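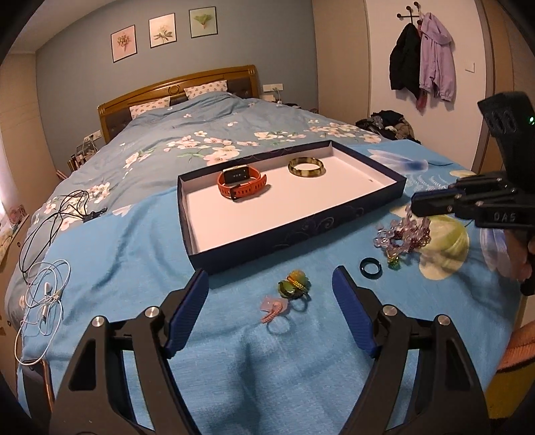 Chapter 6
Sorting and Storing Small Personal Items

6.1 Scope of the chapter

Chapter 5 dealt with linen and clothing. The present chapter covers articles small enough to be held in a closed hand: rings, bangles, beaded bracelets, watches, earphones and charging leads. Such articles are seldom stored by type in the home. They collect on the nearest flat surface, often a bed, and are sorted there.

6.2 Terms

A holding tray is any shallow rigid container used during sorting. An upturned box lid is adequate. A pale interior is preferred, as small stones and loose beads show clearly against it.

A tangle is two or more flexible articles that cannot be lifted separately. Beaded bracelets and earphone cables are the usual cases.

6.3 Order of work

Rigid articles are placed in the tray first. A watch with a silicone strap and a bangle may share one tray provided they do not touch. Rings are set out singly on the bedding, then transferred. Tangles are left until the surrounding area is clear, and are opened from the outside inward. Cables are coiled and stored apart from jewellery of any colour or material.

Kodikara's household survey, discussed in section 6.4, recorded 1,804 small articles, of which 986 had no fixed storage place. The Rundus classification used in that survey is set out in Table 6.1.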